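Curtain care and hanging: frequently asked questions

Madigan Curtains and Blinds, last updated 17 November 2023

These are the questions we get most often by phone and at the counter. If yours isn't covered, write to Nuala Fahy in the workroom and she will reply by email.

Do I need to wash new curtains before I hang them?
No. Our ready-made curtains are finished and pressed before they are packed. Hang them first and leave them for a few days. Most of the packing creases drop out by themselves.

How wide should my curtains be?
Measure the pole or track, not the window. For the Vatetti range we suggest a total fabric width of twice the pole length. If you order less than that, the folds will look flat when the curtains are drawn. For a pole over 900 mm long, order a pair.

Where should the hem finish?
It depends on the window. The usual choices are:
Sill length — the hem stops just above the sill or worktop.
Below sill — the hem hangs 100 mm past the sill, which suits a window with a radiator some way beneath.
Floor length — the hem stops just clear of the floor, or touches it.

If the curtain is going to meet a hard surface, measure the drop at both ends and in the middle. Sills and floors are often out of level, and a curtain made to one measurement can clear the surface at one end and buckle at the other. 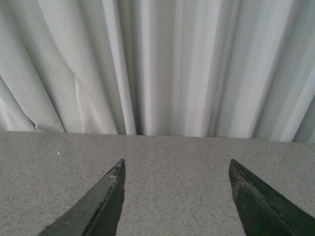 Pale grey curtain meeting a speckled surface, with a small crease near the hem on the left.

My curtain creases where it touches the sill. Can it be fixed?
Usually. Lift the hem, shake the fabric out and let it fall again. If it creases in the same place, the drop is too long at that point. Curtains on adjustable hooks can be raised by moving the hooks down one row of pockets on the heading tape. Otherwise the hem needs to be taken up. We do this in the workroom for any curtain bought from us, and it takes 4 working days.

The folds don't hang straight. What am I doing wrong?
Probably nothing. Smooth fabrics take time to settle, and folds often lean to one side at first. Draw the curtains right back, run each fold between finger and thumb from the heading to the hem, then tie them loosely with strips of soft cloth in two or three places. Leave them tied for two days. Don't pull the ties tight or they will leave marks.

Can I iron them in place?
You can use a hand steamer on most of our unlined curtains. Keep it moving and work from the top. Don't steam Cerkudis blackout fabric — the coating can lift. Press that on the face side only, with a cool iron and a cotton cloth between.

How do I clean pale curtains?
Go over them once a month with the soft brush on the vacuum cleaner, on low suction. Unlined Vatetti curtains can be machine washed at 30 degrees on a gentle cycle. Take the hooks out and loosen the heading tape first. Rehang them while slightly damp. Lined curtains should be dry cleaned.

Will they fade?
All fabric fades in strong sun. White and light grey show it less than darker shades, but a lining is still worth having on a south-facing window.

Do you sell weights for the hem?
Yes. Plurport lead-free weights come in packs of 50 and are sewn inside the hem, one at each corner and one at each seam.

Can I return curtains once they have been hung?
Unaltered curtains can come back within 28 days if they are clean and have all their hooks. Made-to-measure orders can't be returned unless there is a fault. The workroom closes for two weeks in July, so alterations sent in then will take longer.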